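Five Days in Rancombe With Two Kids and One Very Small Car

We finally made it to Rancombe!
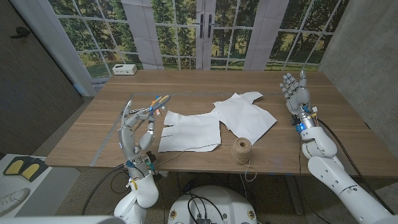 My sister has been telling us to go for years, and I kept putting it off because the drive looked so long on the map. It's 100 miles of mostly two-lane road from our house, and with snack stops and one emergency shoe hunt under the back seat, it took us most of a morning. The kids did great (the little one slept through the whole second half, hooray).

We rented a cottage near the harbor from Tariq Minhas, who left us a loaf of bread and a hand-drawn map with the good playgrounds marked. I cannot tell you how much we used that map. The best one is behind the library – it has a long slide built into the hill, and my six-year-old went down it until her leggings gave out.

Our big day out was the ferry over to Brulgate. Tickets were $32 for the four of us and the crossing is short enough that nobody got bored or seasick. There's a pebble beach, a tiny lighthouse you can climb, and a café that does grilled cheese and tomato soup. We ended up eating there twice!

If you go in September like we did, pack real jackets. The afternoons were lovely but the wind off the water after dinner was something else, and my husband had to buy a sweatshirt with a puffin on it. He's worn it every day since we got home.

Next up is my packing list for the ferry, which a few of you asked for.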